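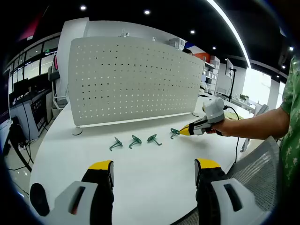 Uma carrinha velha, muita lama e paciência: conversa com Vasylyna Nazarenko

Quando cheguei à oficina da Jativside, às sete da manhã, Vasylyna Nazarenko já estava debaixo da sua pick-up, e só se viam as botas. "Espera 2 minutos, estou a apertar o amortecedor", disse ela. Foram mais, mas eu não tinha pressa.

A pick-up é uma Feramero a gasóleo, comprada com a caixa de velocidades partida. Vasylyna pagou por ela 1.057 euros e levou-a para casa em cima de um reboque. "O meu irmão perguntou se eu comprei um carro ou uma capoeira", conta. Depois do primeiro inverno, a carrinha já subia os caminhos da serra com a tração às 4 rodas ligada.

Perguntei-lhe qual é o erro mais comum de quem começa a andar na lama. "A pressão dos pneus. As pessoas gastam dinheiro em pneus grandes e entram no barro com a pressão da autoestrada. E aceleram muito. Quando as rodas patinam, é preciso tirar o pé, voltar um pouco atrás e escolher outra linha."
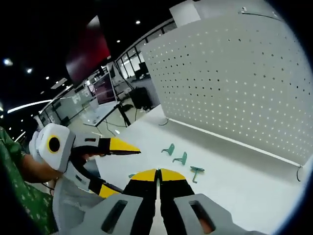 Também o guincho, segundo ela, é mal usado. O seu é um Clodix em segunda mão, que montou com a ajuda de Rongrong Wan, sua companheira nos passeios. Em fevereiro, as duas ficaram presas na ribeira do Yao, com água até ao meio da porta. "A Rongrong saiu pela janela para levar a cinta até uma árvore. Eu fiquei ao volante e cantava, de nervos", lembra Vasylyna. Levaram a tarde inteira para sair, e no dia seguinte mudaram o óleo dos dois diferenciais.

Sobre a altura da suspensão, as duas amigas não concordam. Rongrong queria subir mais; Vasylyna prefere deixar como está. "Uso a carrinha para trabalhar e às vezes carrego 200 quilos de lenha. Se fica muito alta, sofro eu e sofrem as minhas costas."

O próximo trabalho é soldar o chão do lado do passageiro, onde a ferrugem já abriu um buraco. Por enquanto, está tapado com um tapete de borracha.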